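4. Empty container repositioning and the stacking problem at Starkdale

4.1 Background

Short-sea container lanes are seldom balanced. On the route between Starkdale and Orov, loaded boxes move mainly eastbound, and the return leg carries a large share of empties. The freight rate on the loaded leg therefore has to cover the cost of both directions. Published rates hide this. A shipper booking one 40-foot high cube sees a single price, while the carrier sees a loaded move, a terminal stay, and an empty move that may take place weeks later on a different vessel.

Howlader and Echevarría treated the terminal stay as a fixed charge per box. Their model performs well when yards are lightly used. It performs less well when the empty stacks are full, as they were at Starkdale through most of November. Under those conditions the terminal stay depends on how many boxes must be moved to reach the one that is wanted. We refer to these extra moves as rehandles, and the remainder of this section deals with how they enter the repositioning cost.

4.2 Yard layout and notation

Let the empty yard consist of bays, each bay of stacks, and each stack of slots numbered from the ground up. The yard at Starkdale is divided into 11 bays, and stacks are limited to a height of 5. A slot is written (b, s, h), where b is the bay, s the stack, and h the height. A box in slot (b, s, h) can be lifted only if slot (b, s, h+1) is free. If it is not free, every box above must first be set down elsewhere, and each of these set-downs counts as one rehandle.

The smallest case of interest is a stack of height two. The lower box cannot be released before the upper one, so any schedule that calls for the lower box first incurs exactly one rehandle. The ground slot is marked out and the box is placed within it, with a clearance on all sides. The upper slot has no ground marking and takes its position from the box beneath.

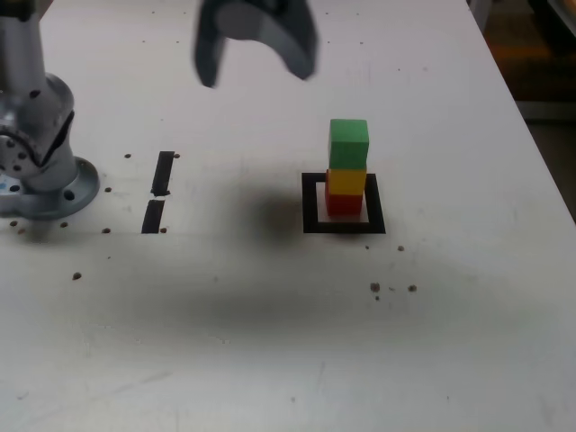
Figure 4a. Marked ground slot.

Three classes of empties are distinguished by owner: line-owned, leased, and pooled. Line-owned boxes may leave on any vessel operated by the line. Leased boxes must be returned to a named depot before the end of the lease, and late return is charged by the day. Pooled boxes are shared among carriers under the Katley agreement and may be released to whichever member calls first. The classes matter because a yard operator who stacks a pooled box on top of a leased one has made the leased one harder to return on time, and the cost of doing so falls on a party that had no part in the decision.

4.3 Cost of the terminal stay

For a box i, the cost of the terminal stay is written

C(i) = a + r · n(i) + d · t(i)

where a is the fixed lift-on charge, r the cost of one rehandle, n(i) the number of rehandles assigned to box i, d the daily storage rate, and t(i) the number of days in storage after the free period. The free period at Starkdale is 8 days for all classes.

The term n(i) needs care. Rehandles may be assigned to the box that is retrieved or to the box that is in the way. Terminal tariffs use the first rule, which is simple to bill. For planning purposes the second rule gives better signals, as it charges the placement that caused the extra work. We use the second rule throughout, and return to the tariff rule only in Section 6, where model output is compared with invoices from Doherty, the terminal operator.

The storage term is linear after the free period. Doherty applies a stepped tariff in practice, with a higher daily rate for long stays. We tested both forms. The stepped form changes the cost of individual boxes but leaves the order of preferred moves unchanged in every instance we solved.

4.4 Solution method

The repositioning problem is solved in two stages. The first stage assigns empties to vessel departures with an integer program that ignores stack order. The second stage takes the departure list and selects a slot for each arriving box so that expected rehandles are kept low. The two stages are linked by passing the rehandle cost from the second stage back to the first as a penalty on early departures of deeply buried boxes. The loop is stopped when the departure list no longer changes, or after 100 passes.

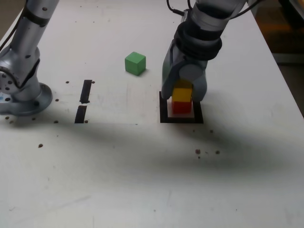 Figure 4b. Stack of height two on a marked ground slot.

Arriving boxes are placed by a greedy rule. A box with an early planned departure goes on top of a box with a later one. If no such stack exists, the box goes to a free ground slot. If no ground slot is free, it goes on the stack whose earliest planned departure is latest. Ties are broken by distance to the quay. An exact method was tried for the second stage but took too long to be of use on yards with more than a few bays.

Two limits of the method should be stated. Departure lists are revised after boxes have been placed, and the greedy rule does not reopen earlier placements. The method also treats all boxes as the same size. Empties of 20 and 40 feet are kept in separate bays at Starkdale, so the second limit has no effect there, but it would apply at Orov, where bays are mixed.

4.5 Data

Gate and vessel records were supplied by Doherty in the form of an extract dated December 1, 2021. Each record holds a box number, owner class, arrival time, slot history, and departure time. Records with a missing slot history were dropped. Boxes sent for repair were kept in the yard model, as they occupy slots, but were left out of the cost totals. Rates for the loaded leg were taken from carrier quotations and converted to a common currency at the rate in force on the day of booking.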